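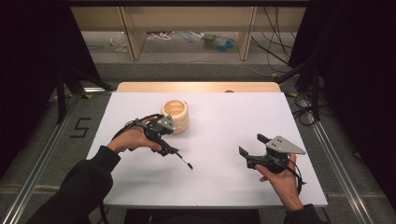 Ribbed cream pot on a white board, table behind.

Home Sports Tracks and grounds Random page Talk

Mukwood Track

Mukwood Track (often just "the Mukwood", in older race reports "Mukwood Cinders") is an outdoor cycling track on the eastern side of Grotville. Concrete surface, shallow banking, grass infield. Used mostly for league racing in summer and for handicap meetings. Home track of Ivside Wheelers and, until they folded, Grotville Road Club. Not to be confused with Mukwood Park, the football ground on the other side of the railway.

Location and layout

The track lies between the railway embankment and the Ivside road. Longer than a modern indoor track and a good deal flatter. Riders used to steep wooden boards tend to find it slow at first, then find it windy. The back straight is exposed and the wind mostly comes off the embankment side, so attacks usually go in the home straight, where there's shelter from the stand.

The banking is not even. The turn nearest the railway is steeper than the other one, a leftover from the rebuild when money ran out part way round. Sprinters know about it and try to come off that turn high. The final 200 metres of a sprint starts just before it – the line is painted, though the paint has been re-done in a slightly different place at least once, and times from before and after are not really comparable.

Covered seating for 683 in the single stand. Everybody else stands on the grass bank opposite. No floodlights. Evening meetings start early and stop when the judges can't read numbers any more.

History

Began as a cinder path round a cricket field. Cycling and running shared it, with the runners getting the inside. Crashes on the cinders were frequent and the club minutes are largely about them. The surface was replaced with tarmac and later with the present concrete, at which point the banking was added and the cricketers left.

The track closed for 11 seasons after cracks opened up in the home straight. In that time the league moved to a grass track at Ivside and lost a lot of its riders to road racing and time trials. Reopening was put off several times. The first meeting back was a training session in all but name, rain stopped it before the points race.

The stand roof was repaired after the reopening, the changing rooms later. A plan to cover the whole track was drawn up and dropped. Drawings exist but havent been published.

Racing

League nights are made up of short bunch races for each ability group. Usual programme: scratch race, elimination, points race, then a keirin if enough riders are left with energy. Keirins at Mukwood are paced by a motorbike, as the track never owned a derny.

The Madison was dropped from the league for a while for lack of pairs and brought back by request. It's now the last race on the final night. Handslings on the flat side are considered difficult, most changes are made coming out of the railway turn.

There is a long tradition of handicap sprints, with the slowest rider starting furthest ahead and the back-marker held up on the line. Handicaps are set by one person and argued over by the rest.

The Pangilinan Cup

Main event of the year, held in October at the tail end of the season. An omnium, so riders collect points across several races in one day and the highest total wins. Ties are settled on finishing place in the last race. The cup was given by the Pangilinan family, who ran a cycle shop in Grotville, and has separate competitions for women and men, with the same programme and same prizes.

Imelda Sison has won the women's competition 2 times, both wins coming down to the points race. In the second she took a lap alone early on and then rode the rest of the race in the bunch marking her nearest rival. The first was closer. She had been dropped in the scratch race and was well down the table at lunch. Sison later coached at the track on junior nights and is credited with bringing back the elimination race for under-16s, which had been taken off after a run of falls.

Crowds for the cup are put at around 200, more in dry years. The event has been moved to the following weekend for rain many times and called off altogther less often.

Records

Track records are kept for the flying sprint, the standing kilometre and the individual pursuit. Only times set on concrete count. Tailwind is not measured, which is a long running complaint. The standing kilometre record has changed hands more often than the others – it's the one most visiting riders try.

Access

Fixed-wheel bikes only, no brakes on the track, during sessions. New riders need to complete an induction before league racing. Bikes can be hired in a limited range of sizes. The surface is closed when damp.

Page last checked 1 February 2024.

Comments

railwayend: The cricketers left before the concrete, not with it. My dad played there. Otherwise good

tubs_and_glue: Can someone add gear advice? Rode it on what I use indoors and was dead by halfway. Go smaller than you think

Marchbank: "slightly different place" is generous re the sprint line!!

tubs_and_glue: @Marchbank there's a bit of old paint still showing if you look near the fence

Related pages

Ivside Wheelers
Ivside grass track
Grotville Road Club
Pangilinan Cup winners
Handicap racing
Outdoor velodromes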